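Setting Up a Robot Cell for Memory Module Work: House Rules at Prillham

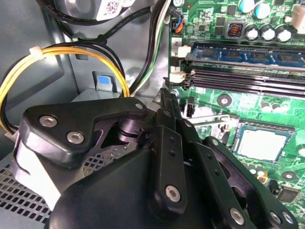 Archana Sachdeva wanted to know, when the first draft went round, whether these rules also cover pulling modules out or only putting them in. They cover both. The order of steps changes for removal, and that part is at the end.

The page is for anyone running the arm inside an open desktop case. Read it through once before your first shift on the bench.

Before power is on

Unplug the computer at the wall and hold its power button down for 6 seconds. Do this even if the machine arrived without a cord. Clip the ground strap to bare metal on the case, then put on your own wrist strap.

Check the bracket screws on the gripper with a hand driver. They should not turn. A loose screw inside a case can end up under the motherboard, and you will have to take the whole thing apart to find it.

Move cables out of the path. Power leads that loop into the open space should be tied back with a zip tie and the tail trimmed. Don't tape them to the board.

Setting limits

Load the memory job from the Prundard folder and read the limits on screen before you press start. Jobs copied from another bench carry that bench's limits with them.

Set the approach speed to the lowest of the four steps. The arm may travel faster above the case, but once the jaw tips are below the top edge it stays on the low step until they are out again.

Mark three keep-out areas in the software: the processor and its lever, any standing capacitors, and the cable side of the case. Draw them a little larger than the parts. Geeta Mittal keeps a set of saved areas for the common boards, and you can start from one of those, but check it against the board you have.

Seating a module

1. Open the latches on the slot you plan to use.
2. Jog the arm to the hover point and stop. Look from the side, with your hands outside the case.
3. Confirm that the notch in the module lines up with the key in the slot.
4. Lower until contact, then let the force limit do the rest. If the arm stops on force before the latches close, back off and look. Do not raise the limit.
5. Open the jaws fully before lifting.

Two people are needed the first time a new board type is run. One holds the stop button and does nothing else.

Taking a module out

Release the latches by hand with the arm parked – the jaws are not to be used as a lever. Grip the module by its short ends, never across the chips. Lift straight up.

After the job

Park the arm, switch the controller to manual, and write the board type and any force stops in the log. Entries go in before the next case is opened. Log sheets older than Monday go to Akash Katiyar in room 208.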